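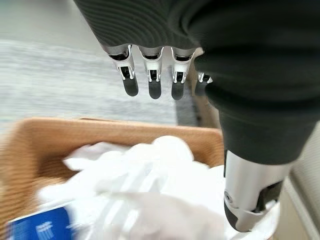

Student Robotics Project Enters Its Second Year

Lucía Vallejo joined the Household Manipulation Project as its faculty adviser last September, when it had 9 student members and a single working hand. The project, known on campus as Binon, studies how robotic hands manage ordinary domestic goods such as clothing, towels and packaging. Professor Vallejo spoke with the department newsletter on 9 Jul 2025.

She was asked first why the students had chosen household work over the wheeled vehicles that most undergraduate teams build.

"The students made that choice before I arrived," she said. "They had read a good deal about factory grippers, and they wanted a problem in which the part does not keep its shape. A shirt is a different object every time you set it down."

The project operates under a grant of $4000 from the Mühlbauer Fund, of which $3000 was set aside for replacement parts. Professor Vallejo said that fingertip pads and cables account for most of the spending, and that students must submit a written request before any part is ordered. "It teaches them to look after the equipment," she said. "A second-year student once brought me a two-page request for one screw. I approved it."

Members are divided between a hardware group and a control group, and they exchange places at midyear. Professor Vallejo described the exchange as unpopular in its first week and valuable afterward.

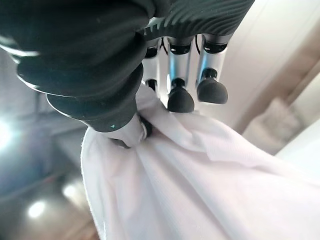 Cloth remains the most demanding material on the project's list. "With a box, you decide where to put the fingers and you close them," Professor Vallejo said. "With cloth, the thumb matters a great deal. If it arrives too high, you are holding air. If it presses too hard, the fabric bunches and you have lost track of the edge you wanted."

The students keep a log of every attempt, including the failures. The log for the spring term runs to 67 pages and will be given to incoming members as required reading.

The team plans to enter the Vornari student challenge next year, in the textiles category. Entry depends on completion of Prurgate, the control software that members have been writing since the winter. Asked whether it would be ready, Professor Vallejo was cautious.

"The grasp planning is in good order," she said. "The release is not. They still have to work out how to let go of a piece of cloth without dragging it along."

Applications for the coming year open in September. No previous experience with robotics is required.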